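Replacement finger tendon kit for the Zerouali hand - 11 parts, fits left or right

In stock at Grutstead, usually out the door the next morning

I'm Khadija Filali and I look after spares here, so if you've bought one of these kits from me before, please read this before you fit it. The old kit (the one in the clear bag, sold up to December) had a fault and I want them all back.

It's the index finger cord. On a bad one the crimp creeps under load, the finger goes slack, and then it won't close when it's told to. The controller doesn't notice! It reads the motor position and the motor has turned exactly as far as it should, so as far as the software knows the hand has gripped. You get a hand that lifts off with three fingers and drops whatever it had, or one that sets off with a finger stuck out straight and catches it on the next thing it passes.

Houda Hajji rang me about it first. Hers let go on a laundry job, picking clothes off a bed, and she'd lost most of an afternoon to recalibrating cameras before she thought to tug the finger by hand. Then Fatos Kadrić had the same thing with two of his. I pulled what was left on the shelf and hung a weight off each cord overnight, and 6 had slipped by breakfast. Not good enough, so we changed supplier. The crimps now come from Plastusell and they're a longer sleeve, pressed twice.

How to tell which you've got: the new sleeve is blue, the old one is plain metal. If yours is plain, stop using the hand near people or anything breakable, power it down, and send the kit back. I'll swap it free and cover the postage. You don't need the receipt.

To check a fitted hand, power off at the arm (not just the stop button - the fingers hold tension on stop), then pull each fingertip gently towards the palm. You want a firm spring back. If one flops, it's gone.

We run every new cord through 200 full closes before it's bagged. Setsuko Wada does the testing and signs the card inside, so if the card's missing, tell me.

Doesn't fit the Sudasham hand, sorry. The thumb pulley is a different size and I've seen what happens when people force it.

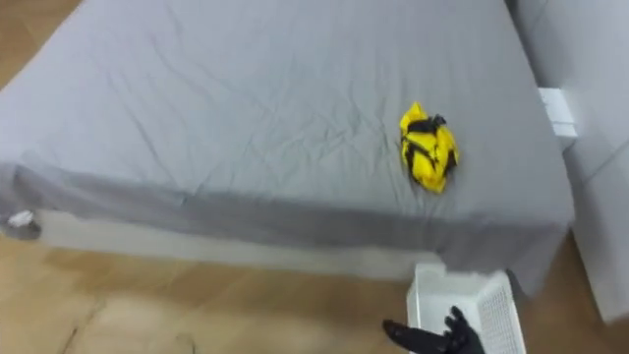 Hand over the basket on a laundry pick, yellow cloth still on the bed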